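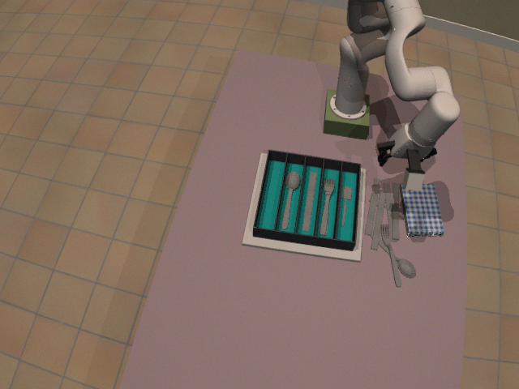
The pink table, far corner.

Kitchen drawers of Womgate, an update

Regular readers will recall that in the last issue I asked members to turn out their kitchen drawers ahead of the December swap at the Pumberg hall. I had pictured a few spare whisks. We received 218 items, of which 171 were potato mashers or claimed to be.

Liudmyla Bondarchuk took charge of sorting and has asked me to pass on that a fork with one tine is a skewer and should be donated as such. She would also like the owner of the melon baller set to come forward. She isn't cross, she says. I've known her a long while and would come forward promptly.

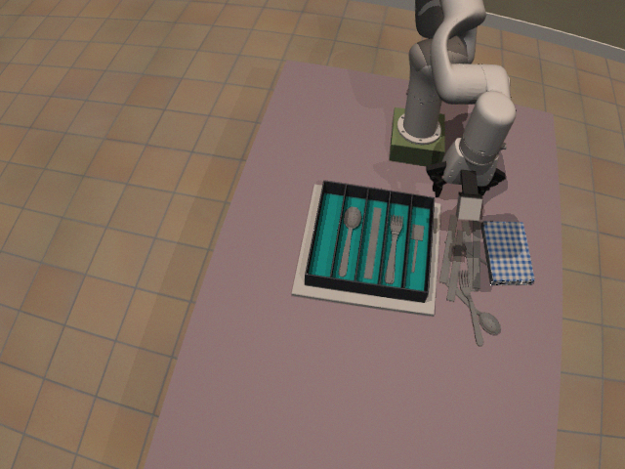

Cutlery tray and checked cloth, with the arm at the top end.

The rules were simple enough: bring one, take one, and no electrical goods. Bienvenido Macapagal brought one rice paddle and took home an Ivanyshyn enamel colander, a pie funnel and somebody's lid. He maintains the lid was part of the colander. It has a knob shaped like a pear and the colander does not, but the matter is closed as far as this newsletter is concerned.

Popular items went early. Good vegetable peelers lasted as long as a plate of lamingtons, and the lamingtons were gone before I'd got my coat off.
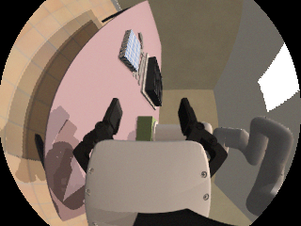
Close up, with screws.

A word on bread knives. Please wrap them. A tea towel and a rubber band will do nicely, and a note saying "bread knife" would be kinder still to whoever unpacks the box.

The leftovers, nearly all mashers, have gone to the op shop on Kovgate Road, where they were accepted with what I'd call good manners. Anyone who has since discovered they now own no masher at all can buy theirs back for 2 dollars.

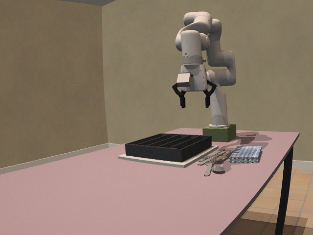 White arm and black fingers over the pink tabletop.

Next time we're doing baking tins. Rust is a matter of opinion, but please form yours before you leave the house.

Womgate Neighbours' Newsletter, 27 December 2023 | Contact the editor | Back to top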